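Kilteo Tabletop Packing Set

README

Kilteo is a collection of recordings of small household items being folded, wound, bagged and put away at a table. Everything is done by hand. The set was put together by the Zondura project and is kept in the Fadidero archive.

What is in the set

The collection has 2748 clips, sorted into 26 activities. Each activity has its own folder, named for the main object: towel, belt, charger, hair dryer, umbrella and so on. An extra folder called mixed holds clips where more than one main object is on the table.

Each folder contains the clips, a text file listing the objects used, and a file of step labels. Labels are in English, lowercase, one per line.

Cords and small appliances

This is the largest group, with 1300 clips. The items are things people keep in a bathroom drawer or take on a trip. The step labels are: pick up, straighten, gather, wind, tuck, set down, put in bag. Not every clip uses all of them, and the order can change. "Wind" covers any way of bundling a cord, whether it goes around the hand, around the handle or back and forth in folds.

In the hair dryer folder, cord and appliance are listed as separate objects. A step is labeled by what the hands are holding, so winding the cord while the dryer lies on the table is labeled "wind, cord" and the dryer gets no label for that step. 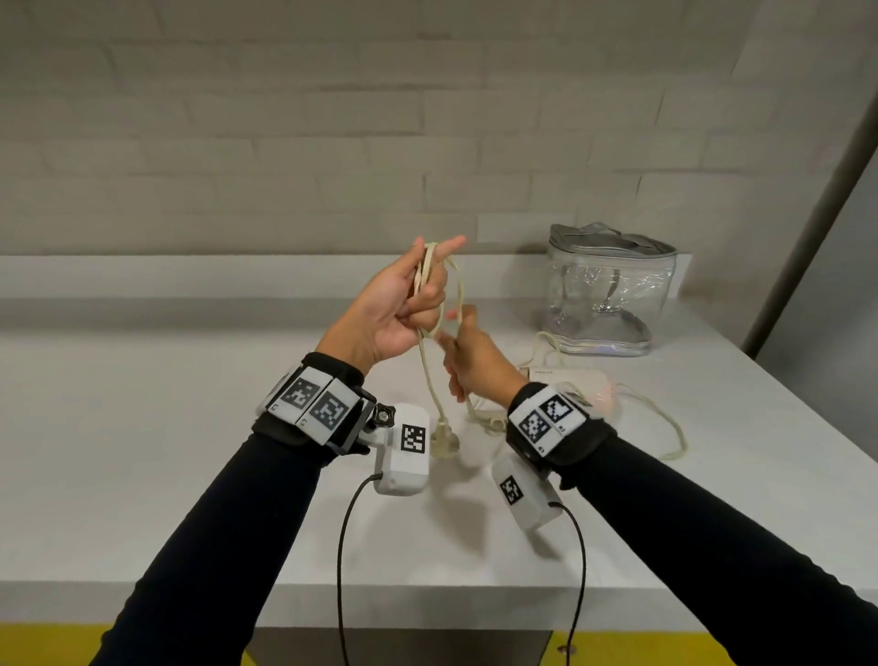 Bags and pouches

Clear pouches, cloth bags and boxes with lids are listed as containers. A container is included in the object list even if it stays closed for the whole clip. Opening and closing a zipper are two separate steps.

Known problems

In 10 clips the "tuck" label starts too early. They are listed in errata.txt and will be fixed in the next version.

Plug type is not recorded. Cord length is not recorded either.

The umbrella folder uses "roll" where the others use "wind." We left it that way to match the older Ji labels.

Changes in this version

Added the mixed folder in March. Merged "coil" and "wind" into one label. Removed duplicate clips from the towel folder.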